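Incidencia: la importación del catálogo se queda parada a medias
Estado: resuelta
Producto: Brelent (gestión de bibliotecas pequeñas)
Apertura: junio

Descripción inicial

Estamos pasando el catálogo de la biblioteca de Plorley a Brelent y el fichero se atasca siempre en el mismo sitio. Son 2,625 registros exportados desde Lotska, el programa que usábamos antes, en un CSV normal y corriente. La barra avanza muy bien, llega a un punto y se queda ahí sin dar ningún error. Si cancelo y vuelvo a entrar, los libros anteriores están cargados y los demás no aparecen por ningún lado.

Antes de nada: ¡el programa nos encanta! La búsqueda por materias es una maravilla y el préstamo con lector de códigos funciona a la primera. Por eso tenemos tantas ganas de terminar la migración.

Lo que ya hemos probado
Otro navegador: se para igual.
Otro ordenador, con cable en vez de wifi: igual.
Volver a exportar desde Lotska: mismo resultado, mismo registro.
Dividir el fichero en bloques de 200: entran todos menos dos.

Esto último nos dio mucha alegría, porque al menos ya sabíamos dónde mirar.

Respuesta de soporte, 10:40

Gracias por el detalle, da gusto recibir un aviso con las pruebas ya hechas. Lo de los bloques ayuda muchísimo. ¿Podéis abrir los dos que fallan con un editor de texto (no con la hoja de cálculo, que esconde cosas) y mirar el campo de notas? Buscamos comillas sin cerrar o saltos de línea dentro de una misma ficha.

Comentad también con qué codificación sale el fichero. Lotska, en sus versiones antiguas, exporta en Windows-1252, y Brelent espera UTF-8. Normalmente eso solo estropea las tildes, pero conviene descartarlo.

Actualización, 12:15

¡Encontrado! En uno de los bloques hay una ficha con unas comillas que se abren en el título y no se cierran nunca. Es una donación antigua, tecleada a mano, y el importador se tragaba todo lo que venía detrás como si fuera un título larguísimo. Cerradas las comillas, el bloque entra entero.

El segundo se resiste. Las comillas están bien, pero hay una nota con varios párrafos pegados desde un correo. La codificación era efectivamente Windows-1252; lo he convertido todo a UTF-8 y las eñes ya salen preciosas – aunque ese bloque se sigue parando.

Respuesta de soporte, 13:05

Muy buena pista. El importador admite saltos de línea dentro de un campo solo si el campo va entrecomillado, y Lotska no siempre pone las comillas en las notas. Pasos para ese bloque:

1. Haced una copia del fichero.
2. Localizad la ficha y dejad la nota en una sola línea.
3. Guardad como UTF-8 sin BOM.
4. En Brelent, abrid Importar, Opciones avanzadas, y subid el tiempo de espera a 30 segundos.
5. Cargad el bloque con la casilla «Omitir duplicados» marcada.

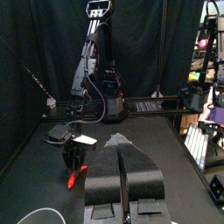
¿Se pueden perder los préstamos activos al repetir la importación?

Los préstamos se guardan en una tabla aparte, enlazados por el código de ejemplar, y la importación del catálogo no los toca mientras ese código no cambie.

Actualización, 16:30

¡Catálogo completo! El bloque rebelde ha entrado sin rechistar después de quitar los saltos de línea. Hemos comprobado fichas al azar, las de autores con tilde y toda la sección infantil, y coinciden con el listado viejo. Los préstamos siguen en su sitio, con sus fechas de devolución.

Una sugerencia para una versión futura: que el importador diga el número de línea en la que se para. Nos habría ahorrado la mañana, y seguro que a más bibliotecas les viene de perlas.

Nota de cierre

Causa: comillas sin cerrar en un título y saltos de línea en un campo de notas sin entrecomillar. Codificación de origen incorrecta, corregida de paso. La sugerencia del número de línea queda registrada como petición de mejora. Si al imprimir los tejuelos aparece algún carácter raro, se puede reabrir esta misma incidencia respondiendo al correo.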